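Keeping Small Things in Metal Bins: Tips from My Workroom

By Hae-won Yoo
09/05/2024

I keep most of my small household things in open metal bins. Brushes, tubes, little boxes, all what has no drawer of its own goes there. I started with plastic boxes like everybody, but they cracked in the cold and I was tired of buying them again. The metal ones I got from a closing bakery supply shop in Wekorley, and I paid 32 for the pair, which I still think is a good price.

Many readers wrote to me after the page about shelves and asked how I clean the bins and how I decide what goes in them. So I collect my advice on one page now.

Choosing the bin

Look at the walls first. Sloping walls are better than straight ones for small things, your hand goes in more easily and you don't scratch your knuckles on the rim. The floor should be flat. If the floor is bent up in the middle, every round object will roll to the sides and you will search for it.

Run a finger (with a glove, please) along the top edge before you pay. A rolled edge is safe. A cut edge can be sharp even when it looks smooth. If you already own one with a cut edge, take a fine file and go along it slowly, then wipe away the metal dust with a damp cloth.

Some bins have small holes in the floor. Do not close them. They let water out after washing, and if you want to fix the bin to a shelf you can use them for screws. Only remember that hairpins and needles can fall through, so these belong in a jar with a lid.

What goes where

Long things along the wall, small things beside them, and one part of the floor left free. I resisted this last rule for a long time because free space looked to me like wasted space. But if the bin is full to every corner, you must lift three things to reach one, and after a week it is a mess again. With free floor you can push things aside and see them.
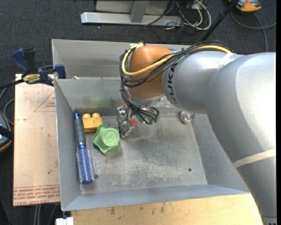 A round hairbrush is a good example of a long thing. If you lay it across the bin, it takes the place of five other objects and it rolls when you touch it. Put along the side wall it stays quiet. I lay the handles all in the same direction, so I can take one without looking.

Do not put brushes in the same bin with anything oily or powdery. The bristles collect everything. I had once a bag of plaster powder with a small hole in it, and I washed brushes the whole evening.

If you have two bins, put them one behind the other, and keep the daily things in front. The back one is for things you need once in a month or less. Check the back one sometimes, it likes to collect scraps of paper and labels.

Washing the bins

I wash mine every June and once more before winter. Take everything out and put it on a towel. Shake out the dust outside, not over the sink, or the drain will suffer.

Use warm water and a little dish soap. If there are sticky spots from old labels, put cooking oil on them, wait ten minutes, and rub with a soft cloth. After that wash again with soap, otherwise the oil will catch dust. I tried also the Brotlow cleaning paste which my sister gave me. It works, but a small spoon of baking soda with water makes the same for me.

Never use steel wool on a sheet metal floor. It makes fine scratches, and if the metal is coated you will rub the coating off and rust can start there. Use a nylon sponge.

Dry the bin at once with a towel, then leave it upside down for an hour. The corners keep water longer than you think.

Scratches and pale patches

You will get them. Metal that is used gets a cloudy look on the floor, mostly in the middle, where the hand always goes. This does not hurt anything and I stopped to fight with it. If it bothers you, cut a piece of thin felt or an old place mat to the size of the floor. It makes the bin also less noisy, good if somebody is sleeping in the next room.

For real rust it is different. Rub the spot with fine sandpaper (I use 4000 for the last pass, but start with a rougher one), wipe it, and put on a thin coat of clear metal varnish. Let it dry overnight with the window open.

Washing the brushes

When the bins are already empty, wash the brushes too. Pull the hair out with the tail of a comb, from the handle side to the tip. For a round brush, cut along the hair with small scissors first, then it comes out in strips.

Put only the bristles in soapy water, not the handle. If water goes inside the handle it stays there and smells. Five minutes is enough. Rinse, shake, and lay the brush on a towel on its side, turning it once.

Labels

I write with a paint marker on masking tape and stick it on the outside wall. Printed labels look nicer but the contents change too often. Mrs. Woo from the second floor uses magnets with hooks and hangs small cards on them. Try with one magnet first, because not every metal bin will hold it.

Next page: how I store the ironing things in the Rekiria cabinet.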